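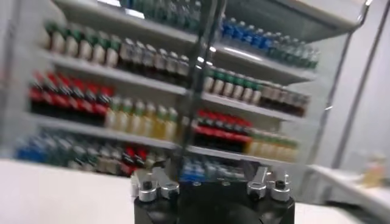 Gripper on the Pludau picking arm, with bottled drinks racked behind the white tabletop.

Pludau finger mount set (replacement)

Two metal finger mounts with bolts, for the gripper on Pludau shelf-picking arms. Sold by Andetti as a pair only.

Safety notice: check your bolts before next use

Wed 25 January

We have had reports of finger mounts working loose on arms that handle bottled drinks. In the worst case, at the Deák drinks kiosk in Drarnby, the right mount turned on the housing while the arm was moving at full travel speed. The bottle dropped and split on the floor in front of the unit. There were no injuries.

Edem Tetteh from our service desk inspected the arm. The inner bolt had backed out and the outer bolt was carrying the load alone. The thread-locking compound had been left off when the mounts were fitted in November. The arm gave no fault code. The gripper senses how far the fingers have closed, but it can't tell whether a mount has shifted, so the pick was logged as good.

Which units are affected

Mount sets from batch 41. The batch number is on the packing slip and on the underside of each mount. Other batches were fitted with compound at our workshop and need only the normal check.

What to do

Stop the arm and isolate the power at the wall. Do not rely on the pause button, as the arm can restart from the kiosk screen.
Try to twist each mount by hand. There should be no movement.
If either mount moves, leave the arm off and contact us for a free replacement pair.
If both are firm, take out one bolt at a time, clean the thread, apply compound and tighten to 7 Nm.
Run the arm at slow speed with the shelf door shut before putting it back into service.

Normal service check

Every 2,000 picks, or after any collision with a shelf board. Replace the bolts each time they are removed. Used bolts should not go back in, including during the check described in this notice.

In the box

Left mount, right mount, bolts, hex key, thread-locking compound, fitting sheet. Fingertips are sold separately.

Returns and questions: Tarcísio Portela, Andetti parts desk. Please have your batch number and pick count to hand.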